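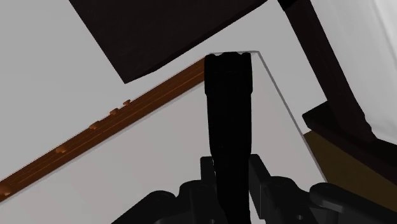 About Skosterwood Shoes

We sell shoes and we fix shoes, and we love doing both under one roof. Skosterwood started as a repair counter with a single stitching machine and a shelf of laces, tucked behind a dry cleaner on Meinecke Street. People kept asking where they could buy a pair that would be worth fixing later on, so we began to stock a few. Then a few more. Today there are 514 styles on the floor, for adults and kids, and the repair counter is still the first thing you come to when you walk in.

What we carry

Mostly everyday shoes: running shoes, walking shoes, canvas sneakers, work boots, school shoes and a wall of sandals that goes up in April and comes down when the rain starts. We stock half sizes wherever the maker offers them, and we carry widths from narrow to extra wide in all our walking shoes. If you've spent your life buying a size too long just to get enough room across the toes, please come and see us! It's one of our favorite fittings to do.

Our own line is called Wustorer. It's small (19 styles right now) and every pair has a stitched sole, so we can take it off and put on a new one. The low boot in dark brown is the one most people know. This spring we added a kids' version with a hook-and-loop strap, and we're thrilled with how it came out.

How a fitting works

We measure both feet, standing up, every time. Feet change with age, with pregnancy, with a new job that keeps you on them all day. Bring the socks you plan to wear, and bring your old shoes too if you can stand to let us look at them, because the wear on the heel tells us a lot. Late afternoon is a great time to come, when feet are at their fullest.

Runners can use the short indoor track along the back wall. It's 33 feet end to end, long enough to feel whether a heel slips. Kids tend to use it whether they're buying running shoes or not, and that's fine with us. 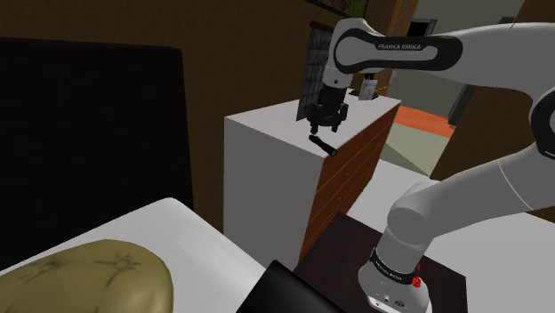
One Wustorer customer wrote to us last winter that the second soles had now outlasted the first, and asked whether a third set was possible on the same uppers. It was, and they went out the door in time for the first snow.

The repair counter

Last year we repaired 2,734 pairs, and plenty of them were bought somewhere else. We do heels, soles, zippers, eyelets, stretching and restitching. Simple heel jobs are often ready the same afternoon. Full resoling takes longer, and we'll give you a price before we start. Some foam-soled sneakers can't be resoled, and we'll tell you so at the counter.

Trade-ins and the Nindasitz shelf

Kids outgrow shoes long before they wear them out. Bring back any clean pair in decent shape and it goes on our Nindasitz shelf by the door, where families can pick out a pair at no charge. There's no form to fill in. Cleats and snow boots go fastest, so we're always happy to see those.

Visiting us

The store is on Meinecke Street, with parking in the back and a ramp at the side door. We open at 10 a.m., and the repair counter takes its last drop-off at 5:30 p.m. Dogs are welcome.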